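《Zerkulgate》下册看完了，趁热乱写

2018年5月24日

分享　评论(2)

先说结论，好看。下册比上册好看。上册比我记忆里难看。

昨晚看完的，准确说是今天凌晨，合上书的时候外面已经有鸟在叫了，然后去上班，然后开会，然后现在在午休时间敲这篇。所以会很乱。不改了，想到哪写到哪。下面有剧透，轻微的，重的那个我会提前喊一声。

这套书应该没多少人看过。名字也怪，Zerkulgate，我到现在不确定怎么念，脑子里一直念"泽库尔门"，就这么念了快半个月。没有中译本，我看的是英文，遇到不认识的词大部分跳过去了，所以如果哪里理解错了请直接在评论里说，别客气。

一句话介绍：有一道门，门那边是另一个城市，过门要交税。

对，交税。整个上册有一大半在讲交税。

我知道听起来很无聊。我第一次看上册是上学的时候，看到税务官出场那章就扔下了，觉得奇幻小说里怎么能有人花一整章填表格。这次重看，可能是年纪到了，也可能是自己也填过很多表格了，居然看进去了。税务官问主角：你带了什么过来。主角说什么都没带。税务官说，那你带了什么回忆过来。按件收。

就这一句我坐直了。

设定是这样的：过门的人要留下一段记忆做税，门这边的城叫Astbridge，那边的城叫Balten。两座城隔着门过了好几代，谁也说不清最早是谁修的。Astbridge的人觉得是自己修的，Balten的人觉得门一直在那儿，是Astbridge的人后来围着门盖了个城。两边的史书互相矛盾，作者两种都写出来了，章节前面的引文，一章引这边的一章引那边的，看到后来我会专门翻回去对照。有几处对不上的地方我一开始以为是作者写漏了，到下册才知道是故意的。好坏啊。好喜欢。

主角是个女的，开书铺的，全书没有名字。Astbridge的人叫她铺子里的，Balten的人叫她对面来的。为什么没名字下册会解释，解释的那一段我看了三遍。

先说上册的问题。

慢。真的慢。372页，前面起码三分之一是铺子里的日常，进货，修书脊，跟隔壁卖灯油的吵架。吵架还挺好笑的，但是吵太多次了。而且每次吵架的理由都差不多，灯油味道会串到书上。第一次吵我笑了，第二次还行，到后来一看到灯油两个字我就开始翻页。然后下册有个很关键的情节就跟灯油味道有关，我翻过去的那几页里正好有线索，只好又翻回来看。所以提醒一下要看的人，灯油不要跳！

还有就是作者特别爱写天气。每章开头都是雾。Astbridge有雾，Balten也有雾，门里面还是雾。我理解雾是个什么象征，但是一直雾也很累人的。

对话倒是一直很好。从头到尾都好。这个作者写人说话有一种很奇怪的本事，两个人明明在讲鱼的价钱，你就是知道他们在讲别的。书铺老板和税务官那条线，整个上册没有一句话是在谈感情，全在谈申报单上哪一栏该怎么写，我看得脸红。真的。在地铁上。

（顺便说一下税务官我脑内是一个很瘦的人，书里好像从来没写过他瘦。不知道哪来的印象。）

然后下册。

下册938页，拿到手第一反应是出版社是不是装订错了。上下册厚度差这么多，放在书架上像一只猫旁边放了一头牛。我看的时候手腕疼，后来干脆趴在床上看，胳膊肘疼。有考虑过买电子版，但是都买了纸的了，心疼钱。而且纸版的地图是折页的，可以拉出来，电子版估计就糊成一团了。

地图要夸一下。两座城印在同一张折页的正反面，门的位置是对着的，你拿起来对着灯看，两边的街道会叠在一起。叠在一起之后有几条街是连得上的。我发现这个的时候大概是半夜，旁边没人可以讲，就自己在屋里走了两圈。

书里一个字都没提这件事。没有任何角色说过"你把地图叠起来看看"。就放在那里让你自己发现，或者不发现。我后来去搜，国外论坛有个老帖子，1,215条回复，从头到尾在讨论哪条街对哪条街。我翻了一部分，有人用描图纸描的，有人认为是印刷误差，两派吵得很厉害，吵到后来开始互相攻击对方看书不认真。跟书里两座城的人一模一样。我差点就注册帐号加入了，忍住了，因为我还没看完，怕被剧透。

现在看完了，可以去了。等会就去。

说回下册。下册的开头不在书铺，在一间茶馆，叫Kırmızıgül。中间那个没有点的i我查了才知道怎么打，复制粘贴的。茶馆开在Balten的河边，是上册里提过一次的地方，税务官随口说的，"那边河边有家茶馆，茶不好喝"。就这么一句。结果下册有两百页发生在这间茶馆里。这种伏笔我最吃了，随口一句话，后来长成一栋房子。

茶果然不好喝，书里每个人都在抱怨。但是每个人都去。去那儿的都是交过税的人，都少了一段记忆，又不知道自己少的是哪段，就坐在那里互相讲自己记得的事，想从别人的故事里听出自己缺的那块。有个老船工，每天讲同一件事，讲他小时候在码头上走丢了。讲得很细，每天都一样。然后有一天，另一个客人说，这个是我的。

啊。

我当时真的把书放下了，去厨房倒了杯水，站着喝完才回来。

就是说税收上去的记忆没有销毁，是发给别人了。记得牢的，别人的。船工记了一辈子的童年根本是别人的，那他自己的呢，他自己的在谁那里。后面他就开始在城里找，一个一个问。这条支线其实跟主线没什么关系，砍掉也不影响，但是如果真的砍掉我会写信骂编辑。

这里我想岔开讲两句，为什么我觉得现在很多奇幻看着累。设定太满了。魔法体系分几级，每级能干嘛，前面先给你讲三章，像在看说明书，讲完了才开始有人死。这套书的设定其实也很复杂，你仔细想想税怎么收、记忆怎么分、谁来管，背后肯定有一整套东西，但是它永远是从一个人丢了什么东西开始讲。你先心疼那个人，再去琢磨规则。顺序对了就不累。

不过也不能把它夸上天，下册也有毛病，我列一下想到的：

中间那场议会的戏太长。两座城的代表坐下来谈门归谁管，谈了起码一百页，而且代表们说话都一个腔调，前面夸过的对话功力到这里突然没了。我怀疑是作者自己也不想写。

有一只狗，上册结尾跑进门里了，下册再也没提。狗呢？？我从头等到尾。这个我不能原谅。

错字。原书有错字，有一章里把Astbridge和Balten写反了，我来回读了好几遍，以为又是什么精妙的安排，想了半天，应该就只是写反了。论坛上也有人说是安排。我不信。

还有封面。上册的封面是很好看的蓝灰色，一道门缝，一点光。下册换了一家设计还是怎么的，变成一个披斗篷的人背对着你举着剑。全书没有剑！没有一个人拿过剑！最接近武器的东西是税务官的印章，砸过一次人。我不明白。放在桌上我都是反扣着放的。

好，下面是重剧透，要看书的同学可以跳到后面讲翻译那段。

剧透开始。

书铺老板没有名字，是因为她第一次过门的时候，税交的就是名字。上册她说自己从来没去过对面，她是真心这么以为的。她其实是Balten人。她小时候就过来过一次，交掉了名字，连带着跟名字连在一起的所有事情。所以Balten的人叫她"对面来的"，从Astbridge的角度看这个称呼是错的，从她自己的角度看，她每次听到都难受，她以为是因为被当成外人所以难受。

然后税务官一开始就知道。他翻过旧册子。上册那些填表的戏，他一栏一栏地教她怎么填，姓名那一栏他每次都说，空着吧，不要紧的。

我重看了一遍那几章。每次都有。每次都说空着吧。第一遍看完全没留意到，就觉得这个人办事挺随便的。

结尾她拿到了自己名字的下落，在一个小孩那里，小孩用得好好的，人人都那么叫。她去看了那个小孩，买了一包糖，没有要回来。走回去的时候经过门，税务官问她这次带了什么，她说什么都没带。跟开头一样的话。他就盖了章放她过去了。

没有告诉我们那个名字是什么。我翻到最后一页还以为会写，翻过去是版权页。

气死我了。但是又觉得应该这样。现在写到这里又有点气。

剧透结束。

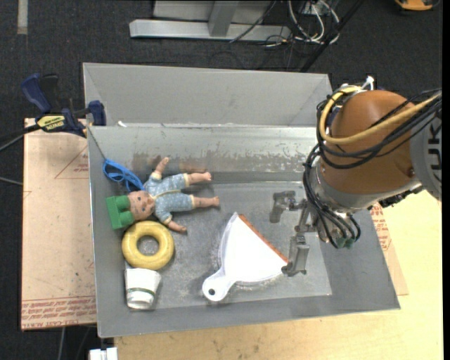 讲翻译。其实我一边看一边在想，这书要是翻成中文得多难。那些税务的词，申报、减免、滞纳，中文里倒是都有，还更有味道一点，可是两边的人说话口音不一样，英文里是靠拼写来区分的，Balten的人说话会吞掉词尾，中文怎么弄？用方言吗？用方言的话用哪里的？用哪里的都会有人不高兴。也许可以让他们说话少一点语气词，或者句子倒着说。我试着翻了茶馆那章的开头一页，用了一个晚上，然后删掉了。翻出来像说明书。

还有书名。"泽库尔门"太像地名了，可书里Zerkulgate到底是门的名字还是修门的人的名字，到最后也没说清楚。直译会把这点悬着的东西弄没。我想过叫《过门税》，朋友说像财经类。那就算了。

有人可能会问要不要看。看你吧。如果你喜欢打打杀杀的，别看，前面说过了，唯一的武力冲突是印章砸人。如果你喜欢那种，怎么说，看完之后会在超市排队的时候突然想起来一句然后愣住的，那就看。上册熬一熬。熬到税务官出场就好了，他出场之后就算又写雾你也会愿意看雾。

英文难度中等。生词主要集中在修书那块，装订的各种术语，胶，线，锁线，压平，我查了一些，后来放弃了，不影响。不过看完会很想自己修一本书。我真的去翻出来一本脱页的旧词典，买了胶，涂得满手都是，现在那本词典有一半是粘死的，打不开了。书铺老板看到要骂人。

下一本看什么还没想好。本来排着一套太空的，讲矿工的，可是刚从这种书里出来马上进太空有点转不过弯。之前也有过这种情况，看完一本特别喜欢的，后面接着看的那本就很倒霉，怎么看怎么不顺眼，其实人家没什么错。所以打算先看点薄的，短篇集什么的，缓冲一下。或者重看一本小时候看的。或者什么都不看，睡几天觉，我这礼拜黑眼圈已经被同事问过了。

对了，有一个细节前面忘了讲，补在这里。书里每次有人过门，出来之后都会先摸一下自己的口袋。所有人，不管是哪边的，不管第几次过。作者从来没解释。一开始我以为就是怕丢钱包，现在觉得是那种知道少了东西但不知道少了什么的时候手会自己去找。我今天早上出地铁闸机的时候也摸了一下口袋。钥匙在，卡在，手机在。还是觉得少了什么。

（后来发现是伞。伞落在家里了，下午还真下雨了。）

另外上次在这里说要写的那篇图书馆旧书摊的，还没写，别催了，材料都有，就是一直在看这套书没空。还有人留言问我上册在哪买的，二手网站，等了很久才到，书脊有点裂，里面有前任主人用铅笔划的线，划得特别没道理，全划在写雾的句子底下。一本书从头划到尾，全是雾。我原来想擦掉的，后来留着了，感觉这个人也挺有意思的，可能是全世界唯一一个喜欢那些雾的读者。下册是新的，一条线都没有，看着反而有点冷清，我自己拿铅笔在船工那段划了两道。

啊，还有作者后来没有再写长篇了，我搜了一圈，就零零散散几个短篇，有一个据说也跟Kırmızıgül有关，讲茶馆老板为什么坚持泡那么难喝的茶。登在一本早就停了的杂志上。谁手上有的话求告诉我一声，扫描的拍照的都行，字看得清就可以，我可以拿东西换。粘死的词典不算。

狗的事如果有人知道答案也请告诉我。也许短篇里有写。希望是到河边去了，茶馆门口总有人会喂的吧。我在论坛搜了dog，出来的全是骂下册封面的，不知道什么原理。

午休要完了，先发。错别字晚上在改。也可能不改。

分享到微博　分享到豆瓣　转发(0)　评论(2)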